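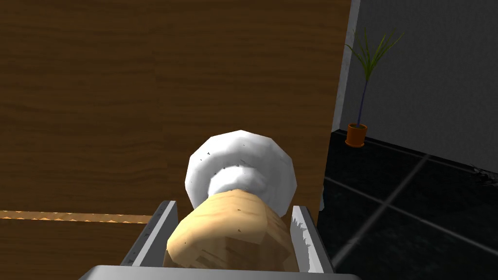 Should a town council pay for meetings between its religious communities? It should pay for the room and the tea, and leave the rest to the people who come.

I have been going to the interfaith evenings in Sulen for 11 years, first as a guest of the Methodist chapel and later on my own account. In June the council will decide whether to replace them with a yearly conference, with invited speakers and a printed statement at the end. I think this would be a mistake.

Statements are easy to sign. The one agreed in Kozma had 26 signatures, and I doubt many of the congregations ever heard it read. Meanwhile the mosque and the Catholic parish there still could not settle who parked where on feast days.

In Sulen that sort of thing gets sorted out. When the burial ground needed a new section, Florence Poirier and Fulvio Negri had already spent several winters disagreeing about scripture over bad biscuits. They knew how to argue with each other. The plan took two evenings.

Laurier MacPherson has written in favour of the conference, and he makes a fair point: the evenings draw the same faces, and few of them are young. A larger event might bring in roughly 450 people. But most would listen to a panel and go home, and a person can do that without meeting anyone of another faith at all.

I would keep the evenings and move them - perhaps to the school, perhaps to the Sikh centre, which has a better kitchen. I would also ask each congregation to send someone who has never been before. The hall costs 110 pounds a night, and the council can afford that.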